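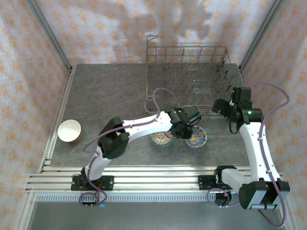 Nermin Kırmızıgül says I should just quit the swim part and do a duathlon. She put it in the comments on my last post and then texted me the same thing in case I missed it. I did not miss it.

4 min read

Sat 20 April

OK so. Quick one tonight, I have to be up at stupid o'clock and my bag isn't packed.

Training update first. Swim is bad. Bike is fine. Run is fine if I don't look at my watch. The sprint at Aritz is in May and I signed up back when May sounded like another year. Bib number 401, they sent the list already. My name is spelled wrong but the number's right, so whatever.

About the swim. I can do lengths. I can do lengths all day at the pool, slow, touching the wall, having a little rest and pretending to fix my goggles. What I can't do is the lake. No wall. No line on the bottom. Went out with the Tuesday group and got as far as the second buoy and my breathing just went. Short little sips. Rolled on my back, looked at clouds, someone in a kayak asked if I was good. Said yes. Was not especially good. Swam back on my back the whole way like an otter.

So Nermin's point is fair. She did the duathlon at Dastov last fall and had a great time, no wetsuit, no lake, run bike run, pancakes after. And she's right that I complain about the water in every single post. I went back and checked. Every one. Sorry.

But I don't want to quit it yet. Don't have a good reason. I paid, that's one. Also I learned to swim at 30, as an adult, in a class where the other people were mostly six, and it would bug me to drop it now. I think about that class a lot. The teacher made us blow bubbles for two weeks before anybody got to move. I was so mad about the bubbles. Now I'm standing in a lake up to my waist doing bubbles again so ok, she wins.

What's been helping, a bit:

Getting in early and floating before the start. Face in, face out. Cold water on the neck first.

Breathing every 2 strokes, same side, ugly. The coach wants both sides. Later.

Singing in my head. It's always the same song and I'm not going to say which.

Not starting at the front. Obviously.

Wetsuit. Mine is from Trisport, secondhand, and it's a hair too tight in the shoulders. I thought the tight feeling was panic for like a month. Some of it was the suit!! Pulled it up higher at the legs and crotch before zipping and got a whole inch back at the top. If you get that squeezed feeling try this before you decide you're dying. Takes forever, you look ridiculous in the parking lot, do it anyway.

Bike. Did the Toprak loop on Thursday. Wind the whole way out and then somehow wind the whole way back. Average heart rate was fine, then I hit the hill by the quarry and saw 186 on the screen and got off and walked a minute. Not proud. A guy going past rang his bell at me, I choose to believe it was friendly. Need to eat earlier on that ride. I keep saving the bar for the top of the hill and by then it's to late.

Also my rear brake is squeaking again. Cleaned the rim, sanded the pads, still squeaks. If anyone has an idea put it in the comments, and please not "get disc brakes", I know about disc brakes.

Run. Nothing to report. Easy ones, the river path, geese everywhere. New socks are good. Left knee is quiet. Did one brick session, bike then straight into shoes, and my legs felt like they belonged to somebody else for the first mile and then they came back. Everyone said that would happen and it did. I forgot to take my helmet off and ran with it on to the end of my street.

Plan from here: lake twice a week if the weather holds, pool once, one long ride, and I'm dropping the Friday run becuase I never do it anyway. Then a week of not much.

So Nermin, deal. If I get pulled out of the water at Aritz I'll sign up for Dastov with you and I'll buy the pancakes. If I make it round you have to come do the lake with me in the summer. You have a wetsuit, I've seen it in your garage.

Ok bag. Goggles, other goggles, towel, the good cap. Where is the good cap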